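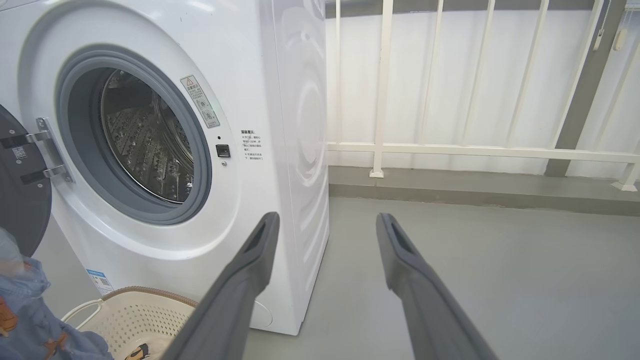

A front-loading washer with the door open. Leaving it that way between loads helps the seal dry.

Living > Home > Laundry

The Slow Return of the Shared Laundry Room

The basement of the Bembridge, a brick apartment building with 53 units, used to hold bicycles, paint cans and a broken upright piano. It now has a row of washers, a folding table and a bench. On most evenings after seven, people are down there waiting for a cycle to end, and a fair number of them are talking to each other.

Shared laundry went out of fashion in buildings like this one over a long stretch of years. Owners learned that a washer hookup in the unit let them ask for more rent, and renters learned to look for it in the listing. The common room in the basement got a coat of gray paint and was locked, or it was kept going with old machines that ate coins and left rust on collars. When the Bembridge was rewired, the owners priced out hookups for every kitchen. The plumbing alone would have taken 17 months, with tenants moving out a floor at a time. They put the money into the basement.

Similar math is being done elsewhere. The Piras, a converted hat factory across the river, opened its laundry room last spring. Brarker Court, a group of low buildings put up for mill workers, never closed the one it had, and has been getting calls from other landlords who want to see it. The visitors ask about drains first. A room full of washers can send a lot of water down a pipe at once, and many old basements were not built for it.

Water is also part of the case for sharing. A machine used by many households tends to be a better machine, bought to last and serviced on a schedule. Front loaders use less water than the older top loaders with a center post, and they spin faster, so clothes come out with less water in them and need less time in the dryer. In a small apartment, a washer may run twice a week and sit idle the rest of the time, taking up floor space that could hold a desk.

The case against is easy to make and most tenants can make it without notes. You have to carry things down. You have to carry them back up. Someone has left a load in the machine you want, and you must decide whether to touch it. At the Bembridge the posted rule is a grace period of 30 minutes, after which the next person may move the clothes to the table. The rule was argued over for a whole winter. Some people wanted ten minutes, and one household asked for two hours.
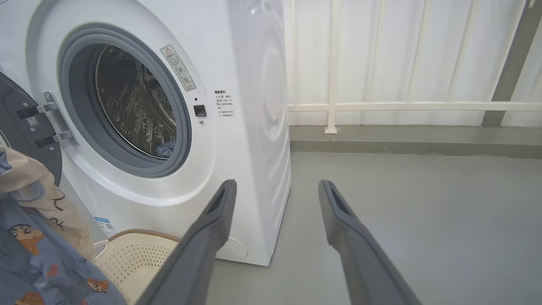

Moving a stranger's wet clothes never gets comfortable, wrote Skukley, a reader who has lived in three buildings with shared laundry, in a letter to this magazine. Skukley's fix was a basket with the apartment number on it, left on top of the washer. Anyone who came along could empty the load into it and no hard feelings. In the last building, the letter went on, people who had never said hello in the elevator started leaving notes in each other's baskets, mostly about lost socks but once about a piano teacher.

Baskets have caught on at the Piras too, along with a sign-up sheet that is mostly ignored. An app was tried for a few months. It told tenants when a machine was free, and it worked, but people would see a free washer on their phones, come down with a full bag and find that someone closer had taken it. The sheet came back in July.

Cost varies. The Bembridge charges by the load and puts the money toward repairs. Brarker Court includes laundry in the rent, which tenants like, though it means towels get washed more often than they need to be. The managers there have considered a small fee and have put off the decision each year.

The design of the room seems to matter as much as the price. The old basement laundries had one bulb and no place to sit. The newer ones have windows where a window is possible, a sink deep enough for soaking, and chairs that do not fold. Some 30 feet of hanging rail runs along the back wall at the Piras for things that should not go in a dryer, and it is nearly always full. The Bembridge kept its piano. It still has several dead keys, and there is a sign asking people not to play it after nine.

Filed under: Apartment Living, Shared Spaces, Laundry

Contact Us | Subscribe | All rights reserved | Back to top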